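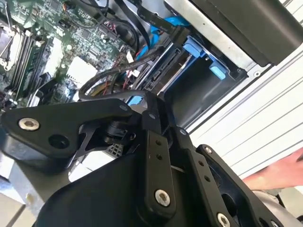
Is it still worth opening up an old desktop computer in January, when a new one is a click away?

Ilham Nasution thinks it is, and she'll tell you so before you've sat down. She runs the Wednesday evening repair bench at Tekleab, a small community workshop, and old office desktops are her favorite thing to have on it.

"People think it's all soldering and magic," she says. "It's mostly dust! Dust and cables, and a stick of memory that wants to be pushed in properly."

Nasution started at 15, when an uncle handed her a dead tower and a screwdriver and went off to lunch. She got it running before dinner (it was the power switch) and she's been taking side panels off ever since. The green boards still make her happy. "Look at one up close, with all those tiny parts and the traces running between them. It's a little city. I could stare at it all night."

Her advice to beginners starts with unplugging the machine and touching bare metal on the case. After that, she wants them to leave the cables alone for a minute and study where each one goes. "Follow the red and yellow wires with your finger. Where do they start, where do they end? Draw it if you have to. I still draw it."

Memory is the upgrade she recommends most. Open the latches, line up the notch, press until it clicks. One couple brought in a Clesico desktop with 4 gigabytes in it, ready to throw it out, and went home with a machine their daughter now does her homework on. The parts cost them $30.

"They were so pleased," she says. "I was more pleased than they were, I think."

She's less fond of the processor socket. She makes everyone practice on a dead board first, lifting the little lever and setting it back down until their hands stop shaking. "You bend one pin and you'll remember it forever. I remember mine."

Lately she has been sorting a stack of donated cases from Onuvis, an accounting office that closed its upstairs floor. She hopes to have the first few ready by spring, though she's still short on drives.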